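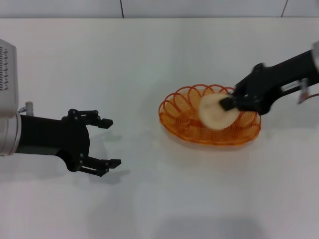 The orange wire basket on a white table, with a round, cream-coloured item at its rim.

A bread basket made of looped orange wire will go on sale in Talport this autumn at a price of 101 euros, and its maker says it will keep a table tidier than the bowls and boards most of us already own. The evidence for that is thin.

The basket comes from Vörös, a small housewares firm that until now has sold mostly hooks and trivets. It announced the line, called Plindance, on 30/07/2025, with a first run of 900 pieces. A larger version is promised for January, though the firm would not give a price for it.

Géza Dudás, who designed the basket, said the open weave lets crumbs fall through "where you can see them and wipe them up". Plenty of households would prefer a basket that kept the crumbs in. Asked about this, Dudás said a cloth liner could be added. The liner is sold separately, for 19 euros.

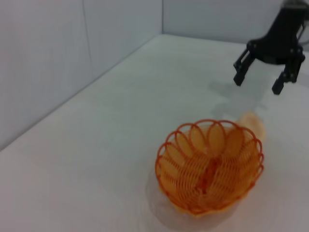 He also said the shape had been through 3 versions before the firm was happy with it. Vörös did not show the earlier ones, and it has published nothing on how the wire stands up to daily use or a dishwasher.

Marina Liapis runs a kitchen shop in Nollitz and has been offered the line. She has not yet placed an order. "It's a cheerful thing and people will pick it up," she said. "Then they'll turn over the ticket." Her customers, she added, tend to ask how a basket cleans before they ask who designed it — and she has no answer to give them so far.
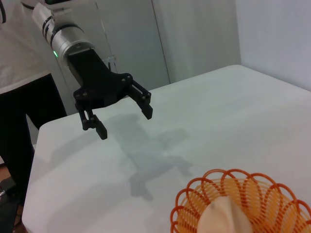 Storage is the other claim. Vörös says the basket can stay out all day and so saves a cupboard shelf, which could be said of any bowl. It certainly won't be overlooked: against a plain white tabletop the orange is the strongest colour going, and the pale peach-coloured piece inside looks faint next to it. Buyers with a small table may wonder where dinner is meant to go. Orders open in Talport first, with Nollitz to follow if shops there sign up.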